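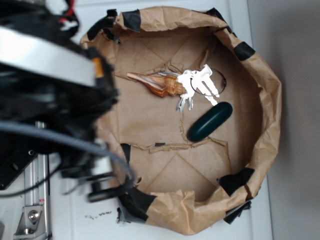
Paper Packaging for Small Shops - Project Report
Noemí Aguirre
19 January 2022

Why this topic

My aunt ships ceramics out of her garage and goes through a crazy amount of bubble wrap. Wanted to know if plain kraft paper could do the same job and what it would cost her. Started as a one page proposal, got bigger.

Background

Kraft paper is made with the sulfate process. Long fibers, not much bleaching, so it stays brown and stays strong. Tears easier in one direction than the other becuase the fibers line up when the sheet is made. Crumpling helps with cushioning - the folds trap air and take some of the hit. Once they get flattened they don't spring back all the way, so reused paper protects less. Didn't find a good number for how much less.

What I did

Asked small sellers what they pack with. Sent out 200 surveys, got 101 back. One was blank so I worked with 100. Questions were on material, cost, breakage, and what customers say about it.

Also compared two suppliers, Mirkar (rolls) and Pristex (pre-cut sheets). Plokach never answered my emails so they are not in here.

Results

Most sellers use a mix. Paper only was 16 of the 100. Those sellers were mostly shipping books, candles, soap. People shipping glass did not trust paper by itself, a few wrote pretty long comments about this.

Rolls cheaper than sheets but slower to pack with. Several people said they would pay extra just to not have to cut. Storage came up alot too, which I wasn't expecting. Rolls stand in a corner, bubble wrap takes over a room.

Customers like paper. Easy to recycle, looks nice when the box is opened. Main complaint was too much of it.

Problems

Survey was only in English and only online. Breakage numbers are from memory, so don't lean on them too hard. Should have asked about box size - two people pointed this out after.

Next

Drop tests in February if I can get lab time. Same box, same mug, paper vs bubble wrap, and paper used a second time. Need to buy mugs. Cost table still has to be redone with shipping added in, the one in my draft left it out.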